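Workusar Yard Walker, by Wernstead

For parks, campuses and larger private grounds

The Workusar is a four-legged machine for the small outdoor jobs which repeat every day: to go along the paths, to look where dirt or fallen branches are lying, and to carry light things from one point to another. It is made at our workshop in Prerkow and the control software is from Gál.

What it can do today

It can follow a paved path by itself after you walked it together one time. It makes a map of loose grit, leaves and small stones and sends it to your phone, so your staff knows where to bring the broom. With the side bags it carries up to 6 kg. One charge is enough for around 95 minutes on flat ground, and it stops before a person or a dog.

What it can not do yet

Many customers ask us if it can replace the person who sweeps. For the moment, no. The brush attachment works well on smooth concrete, but on a rough surface it leaves a part of the fine gravel, and on grass it should not be used. It does not pick up litter. We tested an arm for this work and we were not satisfied with the speed, so the arm is not for sale. The watering of plants and the trimming of edges are also not possible.

If your main need is cut grass, please buy a mower. It is cheaper and does this job better.

Good to know before ordering

The path should be at least 30 cm wider than the machine on each side. Strong low sun can make the mapping less exact, therefore we recommend the morning for the first walk. Heavy rain is not permitted. The battery can be changed without tools.

In the box: the machine, 2 batteries, charger, side bags, printed manual. The brush is ordered separately. Delivery time is 4 weeks, in December a little longer.

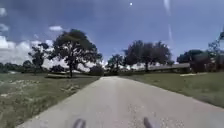 Paved path between lawns, with small stones and grit on the right side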